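2021-10-04

Eleven miles today, and I'm writing this with both feet in the washing-up bowl! The long loop out of Givadcombe at last, the one I've been promising myself since the spring, and it was every bit as good as Yaroslav said it would be. We set off in drizzle, but by the top of the first hill it had blown through and we could see all the way down the valley - sheep, hedges, a tractor going up and down with a great cloud of gulls behind it. 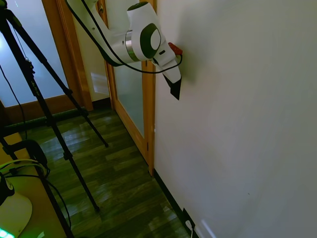

Blackberries are nearly over, which is a pity, but the sloes are enormous this year and I filled both coat pockets and then my hat. Jhosep says to wait for a frost, Yaroslav says to put them in the freezer and stop fussing, and I'm with Yaroslav. The best of the hips were on the lane below the church, bright red, the same red as that little piece up against the white wall, and I stood looking at them for so long that the other two went on without me. Must go back for a bagful before the birds do. Syrup! Gran made it every autumn and I've never once tried.

Lunch on a wet gate (cheese and pickle, the last of the ginger cake), then the long pull up through the beech wood, where the leaves have only just started to turn. We heard a raven, and Yaroslav found a puffball bigger than his head and carried it the rest of the way like a baby.

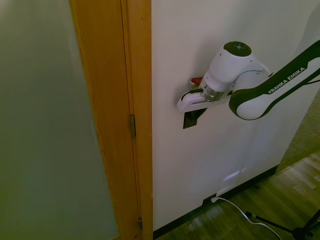 At the white door, gripper on the handle.

Home by five. Sloes washed and in the freezer, boots stuffed with newspaper, puffball sliced and fried in butter with far too much pepper - delicious, I had thirds. I want to do the loop again in December if the ford isn't too high, going the other way round so the steep bit comes first. Jhosep is already complaining about it. Must buy gin, and proper socks.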